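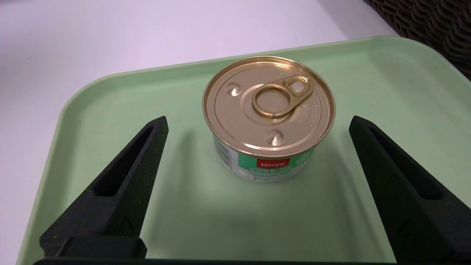
So I finally did the thing I've been threatening to do since May and put both sets of fingers through the same test, on the same arm, in the same week. My desk is a disaster and I have eaten a lot of crackers standing up.

Quick recap if you're new. I've been running the Plinbridge two-finger gripper with the stock fingers that come in the box, which are short and flat with a thin rubber pad. They're fine! They picked up blocks all winter without complaining. But blocks are easy, and I wanted to move on to stuff from my kitchen, so I ordered the long tapered ones from Pitell, the black kind with the slot down the middle.

Cans were the part I was most curious about. A short can is a mean little object for a gripper. It's wide compared to how tall it is, so you have to open up a lot and come in low, and if one finger gets there first it just shoves the can along until the other one catches up. On a smooth tray that shove can go on for a while. (I have a very nice slow-motion clip of a tuna can leaving the tray altogether. Hrefna has asked me to stop sending it to her.)

I did 100 tries with each set, can on the tray, pick it up, hold it, put it back down. I moved the can a bit between tries, and turned it too, so the pull tab wasn't always in the same spot. The stock fingers dropped or missed 27. The Pitell ones missed 9, and 8 of those were all in one bad stretch before I noticed I hadn't tightened the left finger properly. I went back and forth on whether to count those and decided they count, I'm the one who owns the screwdriver.

What I didn't expect was how much the wrist camera would matter. With the short fingers, the tips sit so far down in the picture that I was always guessing the last little bit. The long ones come up on both sides of whatever you're reaching for, and you can just see whether you're centered. I drive by hand for most of this, with the Demirtaş controller, and it made me a lot less nervous. Shiny lids are still annoying, though. The bright spots wander as the arm moves and my tracking script gets very excited about them. Turning off the lamp over the desk helped more than any setting I tried.

Not everything is better. The long fingers flex. Squeeze hard on something heavy and the tips spread apart a little, and then the can tilts toward the wrist in a way I do not enjoy watching. For full cans I've ended up gripping lower and closing slower, which works but makes every pick feel like parking a bus. Skarphéðinn thinks a stiffer print would fix it and has offered to run me a pair on his machine – I said yes before he finished the sentence.

Also, they scratch. Only the tray so far, and only when I come down too far, but if you care about your table put something under it.

Next up is bags of rice, and then maybe an egg if I'm feeling brave on Friday. If anyone has used the Pitell fingers with grip tape on the inside faces, please tell me which tape, mine peels off at the tips after an afternoon.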